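Tundville Workshop News
May 22, 2025

What I learned buying grippers (and what I'd budget for next time)

Several of you have written in since the last issue asking what it really costs to get started with hand-held grippers, so I'm giving over my whole column to it. I do the purchasing for our group, which means I'm the person who gets the quotes, loses the quotes, finds them again and then has to explain to everybody why the total went up. We've been at this since December and I have opinions!

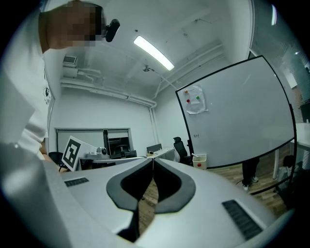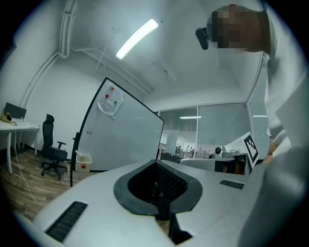

White hand-held gripper in both shots, whiteboard behind.

So, the money. We got two serious quotes, one from Skilten and one from Flatau. Skilten came in at $910 per gripper and Flatau at $1,238, and my first reaction was the one you'd expect from someone who holds the purse strings. I had the cheaper one half typed into the order form when Deming Su asked me whether spare fingers were included. They weren't. Neither was the charger, or the carrying case, and the warranty started on the day it shipped, which I thought was pretty cheeky. Flatau's price had all of that in it. By the time I'd added everything to the Skilten quote the gap was small enough that I stopped caring about it, and we went with Flatau for 4 of them.

My advice is to make every supplier fill in the same sheet. I have a one-page version now, with a line for spares, a line for shipping, a line for training and a big line for "what else will I need to buy before this works?" That last one gets the best answers. One sales rep wrote me two paragraphs.

Now for the stuff I forgot. Storage, to start with. I'd planned to put everything into a couple of drives we already had, and those filled up way faster than I'd guessed, so we bought more in a hurry and paid hurry prices. If you're planning to record a lot of sessions, price the storage in the same request as the hardware and get it approved together. Going back for a second signature is no fun at all (ask me how I know).

Then there's furniture, and I'm completely serious. You need table space, and you need room to walk around the tables with something bulky in your hands. I'd put nothing down for that. Shufen Qian taped out the floor plan for us before we ordered anything and saved us from a very long bench that would have blocked the way to the sink. Tape is cheap! Do that first, then shop.

People's time was the other big miss. I had the grippers down as a purchase, one line, done. But somebody has to charge them, check them over, swap worn parts and write down which unit is doing something funny. We now set aside 10 hours a month for it and charge that to the project, and I wish I'd had it in the plan from the start. If your hours are already spoken for, you'll end up with a nice piece of equipment sitting in a drawer.

A quick word on leasing. Liang offers it, and I went back and forth for ages. For a short project I think it makes sense — you hand everything back and the spares are their problem. For us, with work planned well past the end of the lease term, buying came out ahead, though not by as much as I'd told everyone it would. Read the part about wear and tear before you sign. I read it twice and still had to call them.

The same goes for delivery dates. Ours slipped, and we'd already booked people's time for the original week. I'd now leave a gap between the promised date and the first day anyone is counting on the equipment, and I'd ask for the date in writing.

If you'd like a copy of my quote sheet, stop by my desk or send me a note and I'll pass it along. I'm also putting together next year's request now, so if your group wants in on a shared order, let me know soon. Flatau told me they'll talk about a discount on a bigger batch, and I'd love to go back to them with a real number.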